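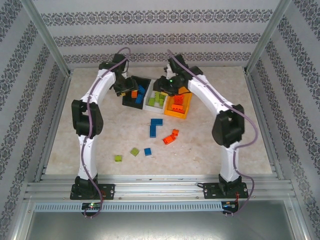
From: Hanan Semaan
To: cell-planning list
Date: October 27, 2021
Subject: Re: Second two-arm cell, what to put in the request

Answers to the questions from Linotmont are further down, under the quoted part. The short version is that I'd like us to ask for one more complete cell and a set of spares, and leave the larger enclosure for another year.

> We have money for one cell, or for a bigger enclosure and new tabletops for
> the ones we have. Which would you pick? Also, can we save anything by
> ordering a single arm now and adding the other one later? And please tell
> us what you spend on spares, because our last request had no line for them
> and it got us in trouble.
>
> Dabbas quoted 15 weeks on the arms. Is that normal?

On cell versus enclosure: the cell. The brick sorting fits in the footprint we have. Three trays go along the back, the loose bricks go in front of them, and both arms can get to the middle tray. A bigger frame would give us room for more trays, but the queue for time on the cell is the real problem and more floor space doesn't fix that.

On one arm now and one later: I would not. The front rail, the mounting plates and the cable duct all get laid out for a pair, and you pay for the alignment work a second time when the other arm goes in. We did it that way at Nunimden on the first build and lost 8 working days to it.

On spares, the list I'm putting in per cell:

- 6 gripper finger sets
- 2 arm cables, full length
- 1 controller board
- 1 spare mounting plate with bolts
- bricks and trays, bought locally

The cables are the item people leave out. Ours hang over the front rail, and anyone leaning in to reset the bricks can catch one - so please also budget for clips or a sleeve. It's a small amount and it can go under consumables.

On lead time: 15 weeks is longer than we were given. Trurolus said up to 49 days for the same arms, but their quote leaves out the power supplies and shipping, so compare the totals before you choose. I have asked both for a revised quote with the same line items.

Things I still need from each site:

- whether your bench can take another frame without moving the first one
- who will do the assembly, and how many days to charge for it
- any trays or bricks you want in other sizes

The request has to go in at the start of December. If your numbers aren't final by then, send me what you have and mark it as an estimate.

Hanan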